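**Norard adds large serving tray to its canteen tableware line**

Tableware supplier Norard has added a large rectangular tray to the range it sells to canteens and small hotels. The tray is black, with rounded corners and a raised rim, and replaces two smaller sizes that the company stopped ordering in November. It is meant to carry one full place setting from the counter to the table and back to the dish return.

The first order of 200 trays went to Skistar, which runs a breakfast room with 185 seats. Deliveries to a second customer, Akbari, are due to start once the warehouse has finished relabeling its stock.

Hamidreza Sharifi, who manages the range, said the size was settled after the company compared 3 rim heights. The lowest let cutlery slide off when the tray was tilted, and the highest made it hard to lift out a flat plate. "We went with the middle one," Sharifi said. "People who clear tables need to get a finger under the plate."

The tray is sold alone or as part of a set. Norard lists the round plate, the tinted drinking glass and the cutlery separately, so a customer can keep existing pieces and order the tray only. Plates in the set are black to match the tray – a pale version was dropped after customers complained of visible scratches.

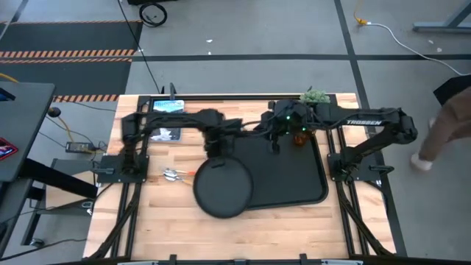
## Clearing and storage

Norard's handling sheet gives a fixed order for clearing. Cutlery comes off first, then the glass, then the plate. Glasses go upright toward a far corner of the tray, away from the plate, and are not stacked. Menus, books and packaging stay off the tray at all times.

Trays should be stored flat in stacks of no more than eight. The sheet asks kitchens to check the rim for chips once a month and to withdraw any tray that rocks on a level table.

Warnetti, which handles returns for Norard, will accept the two discontinued sizes for credit until the end of the season. Trays must be clean and sorted by size. Sets can be returned without the original carton, but single plates cannot. Replacement rim guards for the older trays will remain on the price list while stocks last.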